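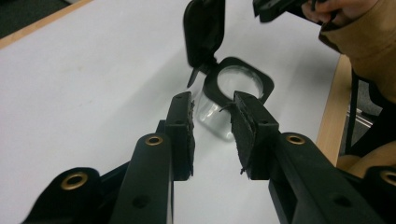 Mirance is a small jam and pickle school in Wullwood, up the lane behind the old seed merchant's. We teach people to make preserves that keep. Courses run most of the year, one day or two, and we've been at it for 19 years now. Everyone starts on the same thing, a small clear glass jar on a white table, and learns to fill one properly before they go near a big batch. Sounds dull. It isn't, ask anyone who has opened a cupboard in spring and found fur on the chutney.

August 17, 2025
By the Mirance office

Print this page | E-mail this page

How we started

One kitchen, one stove, a glut of plums. Neighbours wanted to know how, so we showed them, then their friends turned up. We moved to Wullwood when the kitchen got silly. The first winter there was no heating in the back half and we taught marmalade in coats. People still booked - no idea why.

What we teach

Jams and jellies, marmalade in the cold months, chutneys, piccalilli, pickled onions, fruit cheeses, cordials. Setting points, with and without a thermometer. Sterilising, which takes up more of the morning than most people expect. Labelling and storage too. If you want to sell at markets there is a seperate day on that, covering labels, record keeping and what to ask your council before you start.

We don't teach canning meat or fish. We get asked alot. Sorry.

Classes are small, 7 to a course at most, so book early for the autumn dates. A one-day course costs £60 and the market day is £58, lunch included on both. Lunch is soup, bread, cheese and whatever is open.

Where the fruit comes from

Mostly Provolham, the orchard over the hill. Damsons, cookers, a few quinces if the year is kind. Soft fruit comes from two growers nearer the village and from our own canes, which are not what they were.
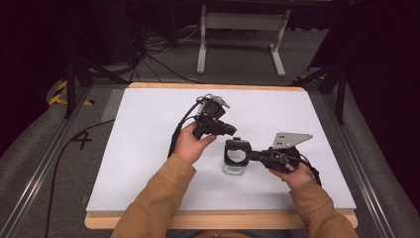

Onions and cauliflower we buy from whoever has good ones that week. Sugar in sacks, vinegar in drums. You are welcome to bring your own fruit if you have a tree to get through, just ring first so we can fit it in with what the rest of the group is making.

Getting here

Bus stops at the bottom of the lane, then a short walk uphill. Parking in the yard, be careful of the drain. Ground floor is all level. Tell us about allergies when you book please, mustard and celery are in alot of what we do.

November bookings

Marmalade isn't until the new year but November is Christmas chutney and mincemeat, and it goes fast. Waiting list is open. Vouchers can be posted or picked up from the office.

Contact: Mirance, The Lane, Wullwood | © Mirance 2025 | Back to top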